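How Do You Teach a Robot to Pick Up the Ketchup?

Robots for Kids, from the Cellirley Science Pages

Quick, grab a cup! Did you have to think about it? Probably not. Your hand just went out, opened the right amount, closed the right amount, and up came the cup. You learned to do that when you were tiny, and you dropped a whole lot of stuff along the way (ask your parents).

A robot arm doesn't know any of that. It has motors and joints, and it will sit there all day until it gets some instructions. So how do we tell it what to do? I get to work on that, and I think it's the best job ever.
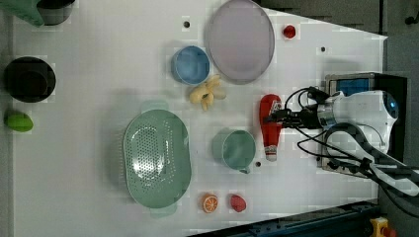
BRUMA, 30 Mar 2018

One way is to type every single move into a computer. Go left this much. Go down this much. Close. That's fine if the thing you want is always in the very same spot. But in a real kitchen, stuff gets moved around all the time! Slide the mug over a little and the robot grabs a handful of air.

So we do it another way. We show it.

There are two main ways to show a robot something. The first is by hand. You take hold of the arm and push it through the job, kind of like when a grown-up holds your hand to help you write your name. The robot remembers how each joint bent, and when.

The second is by remote control, and it has a big fancy name: teleoperation. "Tele" just means "far away," like in telephone. You move a controller, and the arm copies you. My team's project is called Ekari, and this is mostly what we do. I was terrible at it on my first day. It took me 23 tries to pick up one toy strawberry!
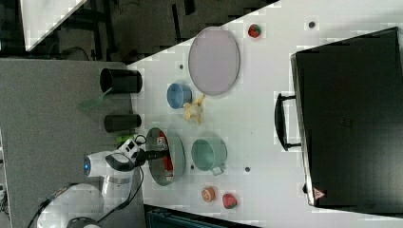

Every time we finish a job, the computer saves the whole thing. We call that one "demonstration," or a demo for short. A demo has two parts, what the arm did and what the cameras saw while it was doing it. One demo isn't much help. If I only ever showed you one dog, you might think all dogs were brown and named Biscuit. Robots are like that too, so we do the job over and over, and we move things around in between. Last August we saved 159 demos of one job, and we were hoping for 200.

Then the computer goes through all of them and hunts for patterns. When the bottle is over here, the arm goes over here. When the fingers are around it, they close. After lots of practice it can make a pretty good guess about what to do even when the table looks new.

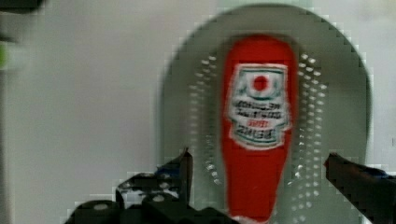
Cameras matter a lot in all this. We like to have one looking down at the whole table and another one riding along right by the gripper, so the robot gets a close-up. With the close-up, you can tell whether the two black fingers are on both sides of the ketchup bottle, with the red plastic in between. From far away that's really hard to judge. The close-up can be blurry, and you may not be able to read a word on the label, but the robot doesn't need to read. It needs to know where the bottle is.

Want to try it at home? Get a friend, a blindfold, and a plastic cup. Your friend wears the blindfold and is the robot. You're the driver, and you can only say left, right, forward, back, up, down, open, and close. See how long it takes to get the cup picked up. Then swap! After that, try it again, but this time gently guide your friend's hand to the cup. Which way was faster? Which way would you pick if you had to do it 100 times?

Next time I'll tell you about dropping things, and why we save some of the bad tries too.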